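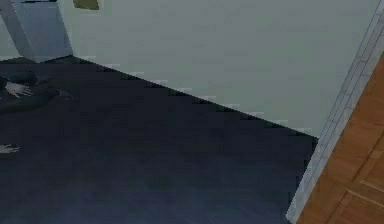 Wie lange muss der Teig für Spanakopita ruhen? Mindestens eine Stunde, zugedeckt und bei Zimmertemperatur.

September, von Itano

Ich mache den Teig inzwischen selbst. Das Fertigpaket aus dem Supermarkt ist mir zu oft gerissen, und für eine große Form braucht man sowieso zwei davon. Auf 500 Gramm Mehl kommen ein Schuss Essig, etwas Olivenöl, Salz und so viel lauwarmes Wasser, bis er nicht mehr klebt. Dann kneten und in 12 Kugeln teilen.

Für die Füllung nehme ich 900 Gramm Blattspinat, Frühlingszwiebeln, viel Dill und Feta von Kourkoulas. Der ist salziger als der abgepackte, also kommt kein Salz mehr dazu. Den Spinat nur kurz zusammenfallen lassen und gut ausdrücken. Beim letzten Mal war ich da zu faul, und der Boden blieb weich.

Sechs Lagen unten, Füllung, sechs Lagen oben, jede mit Öl bepinselt. Vor dem Backen einschneiden, später zerbröselt alles. Bei 180 Grad war meine Form nach über 5 Viertelstunden fertig, der Ofen ist allerdings alt.

Am Montag gab es den Rest kalt mit Joghurt. Nächstes Mal probiere ich Mangold.

Kontakt | © Itano | Nach oben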